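The box on the break table

25 June 2022

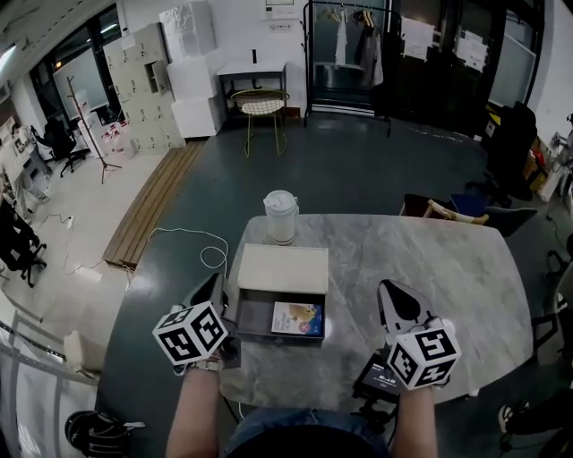 Fedidport Office Services, Denbridge building, second floor

I have been meaning to write about our room for a while. It isn't quite an office and it isn't quite a staff room, and we have had it since April, when the lease on the Willton place ran out and everything we owned came over in one van. Saadet Eren did most of the planning. I did most of the lifting, along with whoever was free.

The table with the grey marble pattern was the first thing we argued over. I wanted something plain. Saadet said a plain top shows every mark, and she was right about that, so the marble one stayed. We use it for post, for lunch and for sorting out whatever has been left in the lockers. There's usually a flask standing on it. The white one at the far side is a good shape for a crowded table, tall and narrow, and it doesn't take up the space that a teapot would.

The dark grey box with the cream lid is my project at the moment. We had a drawer at Willton where small things went to die: cards, badges, spare keys, stickers, the odd battery. When we moved, the whole drawer was tipped into a carrier bag and the bag sat under a desk for weeks. I decided that anything worth keeping from it had to fit in one box with a lid, and that the rest would go. So far the card with the yellow cartoon figure has made the cut. It's small and bright and I like it, and that is all the reason I have.

Sorting a bag like that is slow. I did 45 minutes the first time and had very little to show for it. What worked better was doing five minutes whenever the kettle was on. Keys went to Vega Pastor, who has the list of what opens what. Pens got a scribble on the back of an envelope and went in the bin if they wouldn't write. I found a key tag marked 927, and we have never had anything numbered that high, so Vega has put it to one side.

The beige lockers came with the room. They are nothing special but they close, mostly. There's one small door that gets left open and I have stopped going over to shut it. Saadet wants to paint them. I'd leave them alone, as the metal ones in the Prieto office were painted and the doors stuck for the whole of the first winter.

Coats are split between two places. There is the wooden stand over on the locker side, and the black rail with hangers in front of the dark glass door. The rail holds more, up to 40 hangers if you squash them together, but people are loyal to the stand and it ends up overloaded in bad weather. I'd like to move the rail along a bit so that it isn't in front of the door. It's on the list.

The gold wire chair with the white cushion is next to the small white side table at the back, by the storage cabinets. It looks like it belongs in a café. It was the cheapest chair in the sale and it's more comfortable than you'd expect, though not for a whole afternoon. The black office chairs are better for that.

Cables are still the weak point. We never seem to have a socket where we want one, so there's a power strip on the tiled part of the floor and a white cable coiled up on the green part, near the long slatted bench. I've bought a pack of hook-and-loop ties and will get to it. The bench itself I wouldn't change. It's low, you can sit on it to do your shoes up, and bags go on it instead of on the floor.

Next job is the white desk, which has collected a fair amount of clutter already. Saadet says it needs a box of its own. I said one box was the rule, and we have left it there for now - she has the label maker, so I expect she'll get her way.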